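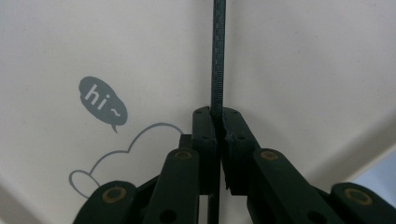 Care of the hand-held grippers – a short thread from the Hakim workshop

1/ Our workshop has published its revised care routine for the hand-held grippers used at the Praden cell. The routine was prepared by Rima Azar and replaces the sheet issued in May. Staff who hold a printed copy of the old sheet are asked to return it to the tool store.

2/ The first check concerns the jaws. Close them on a thin, flat strip and draw the strip gently upwards. It should be held firmly along the whole inner edge. If it swings to one side, the jaws are meeting unevenly and the tool is to be taken out of use until they have been reset.

3/ The second check concerns the pivots. The green tool has brass-coloured rings where its linkage arms turn. Wipe each ring with a dry cloth and open and close the arms slowly. Any grinding or side play should be entered in the log. Please do not apply oil – it collects dust, and the dust ends up between the arms.

4/ Screws near the top of the jaws are tightened by hand only. The Zuka driver in the second drawer is the correct one. Power drivers have stripped three jaws this year and replacements from Calorix take over 4 weeks to arrive.

5/ Cables are to be checked before the operator sits down. Each should hang clear of the board with enough slack for a full reach across it. A cable that pulls on the tool will spoil the grip long before it fails altogether.

6/ The routine ends with a handling trial at the table, using both hands. Thin, light objects are preferred, as they show a weak grip sooner than heavy ones. Chopsticks, a tray and a small dish are sufficient.

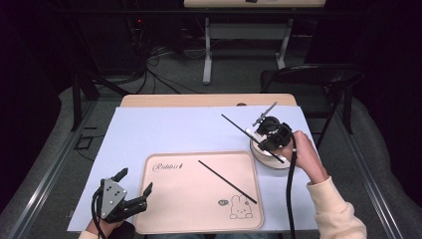 7/ How often should the full routine be carried out?
Once every 3000 grip cycles, or at the start of each month if the counter has not reached that figure. The jaw check alone is done daily.

8/ At the last reading the counter on the left-hand tool stood at 1824. The right-hand tool was reset after its jaws were changed, and its earlier total has been carried over into the log.

9/ Worn parts should be bagged, labelled with the tool and the date of removal, and left in the tray marked for Rima Azar. Parts without a label cannot be matched to the log and will be discarded.

10/ The revised routine applies from August 2020. Corrections may be sent to the workshop in reply to this thread.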